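August, bench notes, floor finish trials, continued

Third coat of the Cindollow oil went on the spare boards before lunch. The tin promises a touch-dry surface in 4 hours. The tin has not met our basement in August. At hour 5 I put a knuckle on board two and left a knuckle in board two, so that one is now the control for "impatient staff."

Mixed the pale tint again, this time at 9 drops per cup, down from whatever I did last week and failed to write down. Last week's was nicer. There is a lesson in there and I expect to ignore it. The Bonbridge wax is still sulking in its can with a skin on top; stirred it, strained it through an old stocking, got half of it on my sleeve. The sleeve is drying beautifully.

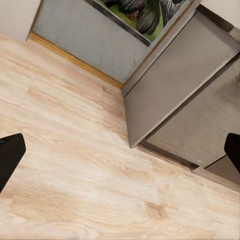
Ifigeneia Chatzigeorgiou

The look I keep being asked for is the washed-out honey one, with the knots left showing and the grain on the diagonal. Fine on a whole floor. On a sample the size of a cutting board it reads as "somebody spilled tea and gave up." Lambrakis wants to approve the color from samples the size of a cutting board. I have asked for a bigger board. I have been told to use my imagination, then to send them the results of it.

Sanding: went from 90 grit straight to the fine stuff on board three, as the in-between paper has walked off again. Swirls everywhere under the lamp, none at all by the window, so naturally the client's hallway has lamps. Redo it. If you have the paper, put it back in the drawer and I won't ask questions.

Heel test on board one: two faint dents near the end, no color loss. Coffee ring came off with a damp rag. Red wine did not, although the wine was the Drandwood leftover from the open house and may count as a wood stain in its own right. Left a second spot overnight under a glass to see how deep it goes.

To do: order rags, label the tints while I still remember which is which, move board two somewhere with air. Fan is making the noise again. I moved it to the other outlet and now it makes the noise over there.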